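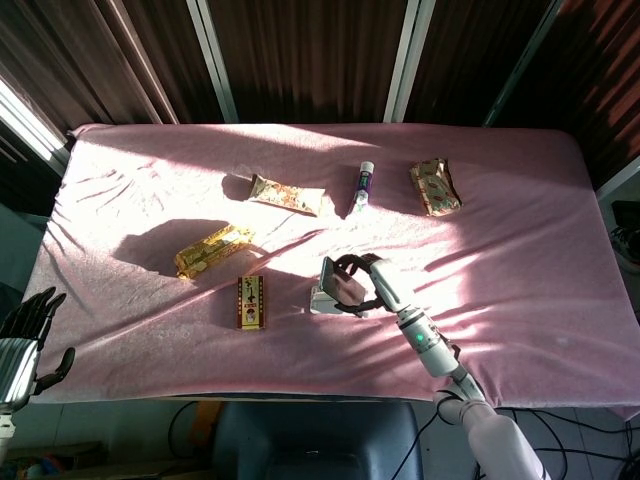 Right, step 4 is where you hook your Plindik newsletter up to your shop page, and I promise it's quicker than it sounds! Open Settings, choose Lists, and press New list. I called mine "pink towel" after the cloth in the photo above, sunny streaks and all, but pick any name you'll recognise later.

5. Paste your shop address into the Source box and press Save.

6. Write a welcome email (mine's 2 short paragraphs) and send yourself a test.

Note: the free plan stops at 500 contacts. I'm on 312.

Caution: don't import old addresses without asking people first. Plindik will lock your account.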